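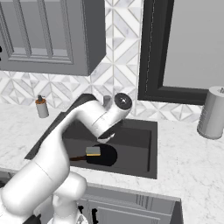 Figure 1. The arm over the sink in the simulated kitchen, with the pan and sponge in the basin.

Collecting demonstrations for a sink-clearing task in simulation

Project report, Ataberk Değirmenci
Supervisor: Edeltraud Dreßler
17 Jun 2026

1. Aim

The project set out to gather a set of examples from which a policy could learn to take a sponge out of a kitchen sink and put it down on the worktop. Training the policy is the job of a later project. This report covers how the examples were collected, which ones were kept and what I would change.

2. Set-up

All the work was done in the Kuruc simulator, using the kitchen it calls Flallau. The sink is dark grey and set into a white marble worktop, with a short tap behind it. A soap dispenser stands to the left. I left the kitchen itself alone and changed only the starting positions of the pan and the sponge. The sponge begins either on the pan or on the bottom of the sink.

I drove the arm with a hand controller through Clorkel, which records joint angles, gripper state and the view from 2 virtual cameras. Each recording ends when the operator presses a button, or after a time limit.

3. Collecting

The target was 300 good demonstrations. I recorded them in short blocks, with a break after each, as my driving got noticeably worse when I was tired. The first block was thrown away. I had been moving the arm in jerks and stopping above the sponge to think, and a policy trained on that would learn to stop there too.

The sponge on the pan was the harder start. If the fingers came down too far they pushed the pan, the sponge slid off and the attempt had to be restarted. Coming in from directly above and closing slowly worked better. The sink walls caused trouble as well — a low wrist would touch the rim on the way out.

4. Checking

Edeltraud Dreßler and I watched the recordings back in Favex and marked each one keep or drop. We dropped any in which the arm hit the sink, the sponge fell, or the arm stood still for more than 5 seconds. Where we disagreed, the recording was dropped. The target was met.

5. Problems and next steps

Most of the kept examples take the same path out of the sink, up and to the left, which is simply how I like to drive. A second operator would help with this. The lighting was also never changed. I would like to vary it before anyone tries the policy on a real arm.

The next student will start from the kept set and the start-position script, both in the project folder.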